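The Lantern of Prirnari

The Lantern of Prirnari is a swashbuckling television serial in eight parts, directed by Tullio Cirillo from a script by Khôi Lưu. It is set in the imaginary port of Prirnari, where a mild-mannered candle seller named Civo spends his nights smuggling condemned prisoners out of the harbour fortress under the nose of Governor Varnero.

Plot

Civo is thought a fool by the whole town, and he works hard to keep it that way. By day he drops his change and loses at cards; by night he climbs, rows, forges and fences with tremendous style. His only confidante is Kiều, a mapmaker whose brother is held in the fortress. She learns the truth in the second episode, and from there the serial becomes a splendid double act, with Kiều planning the escapes and Civo improvising wildly whenever they go wrong (they nearly always do!).

Varnero is a wonderful villain, patient and courteous, and fond of music. His long supper with Civo in episode five, in which each man suspects the other and neither puts down his fork, is often picked out as the high point of the whole story.

Production

Lưu's first draft ran to 625 pages and was cut by more than half before filming began in April. The fortress was a single large set, rebuilt between episodes to serve as cells, kitchens and battlements. Almost 300 costumes were sewn for the carnival episode alone, and many turn up again, dyed a different colour, in the finale.

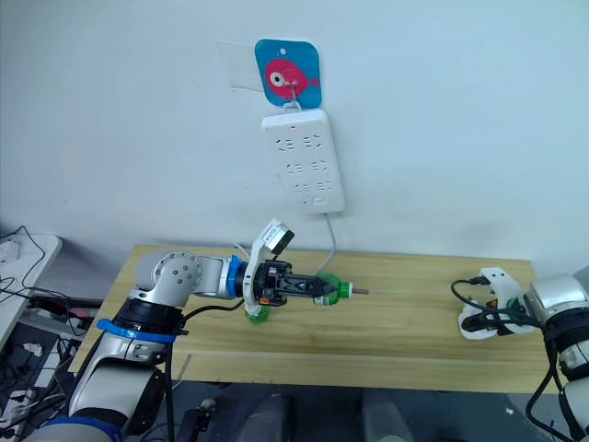
The fencing was arranged in long, unbroken takes, a choice Cirillo insisted on from the start. The rooftop duel lasts 71 seconds without a cut, and it's a joy to watch, all loose tiles and flapping washing. The actors rehearsed it at dawn, before the roofs grew too hot to stand on.

Music

The score uses a small string band, with a hand drum for the chases. Kiều's theme, first heard on a solo viola, returns at full strength as the last boat leaves the harbour.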